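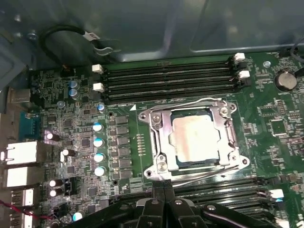 The processor in its bracket, with four empty memory slots next door.

Home | News | Repair Corner | Back Issues | Join In

Repair Corner: getting the lid off an old workstation

I've been promising a computer piece for this newsletter since last April, and every month a toaster or a lamp has pushed it out. Well, this month the toasters can wait! The Dromstead workshop has had a desktop tower open on the bench, and I've been happily poking my nose into it (and getting told off for leaning in the light).

It's a nice big machine to learn on. If all you've ever seen is the inside of a laptop, where everything is squashed flat and glued to everything else, a tower feels like a house with proper rooms. You lay it on its side, take the panel off and there's the whole lot looking up at you. 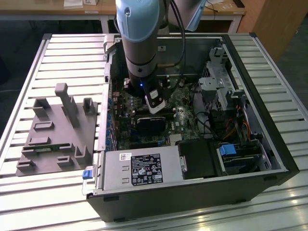 Words by the Repair Corner editor
Dromstead Newsletter, 3 Feb 2019

The power supply is the long silver box, and it's the one part I'd ask you to leave shut. Unplug the machine at the wall before you do anything else, then go and make a cup of tea. The drive bays and the motherboard are fair game once you've done that, but the insides of a power supply are for people with the right training, and I'm not one of them.

I do love a blue tab. There's one on the end of the power supply in this case, and blue connectors along the board as well, and it makes the whole business look a lot friendlier than the beige thing I had at home for years. That one had sharp edges everywhere and I've still got the scar on my thumb.

Now, memory. If you're going to do one job on an old desktop, make it this one. The sticks sit in long black slots, and the slots have little latches at the ends. Push the latches outwards, the stick pops up, lift it straight out by its edges. Going the other way, line up the notch, press down firmly at both ends and listen for the click. It takes more of a shove than you'd think (I held my breath the first time), but if it really won't go, stop and check the notch again.

The other thing to do is read the board! The slots here are labelled in white print, and the labels tell you which slot is which and which processor they go with. They don't always run in the order you'd guess, so have a look in the manual before you start filling them.
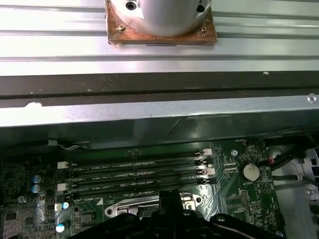 Slot labels on the board, DIMM1_CPU1 on the lowest row.

As for the processor, I'd leave it where it is unless there's a good reason to shift it. There's a wire lever to release and a bracket to lift, and none of it is difficult, but it's fiddly and the contacts hate fingers. Put your screws in an egg box as you go. I use one cup for the case, one for the drives and one for the ones I find on the floor.

Bring your own tower along to the next session if you've got one gathering dust, though please copy your photos off it first. Entry is by donation and there's room for 40 of us if the tables are pushed back.

Recent items
- Sewing table: zips, hems and a very large tent
- Brikero lamp kits, tried out at the kitchen table
- The Tomoana swap shelf is full again
- A day out at Bindarberg with the clock menders

Contact the newsletter | Copyright Dromstead Newsletter | Back to top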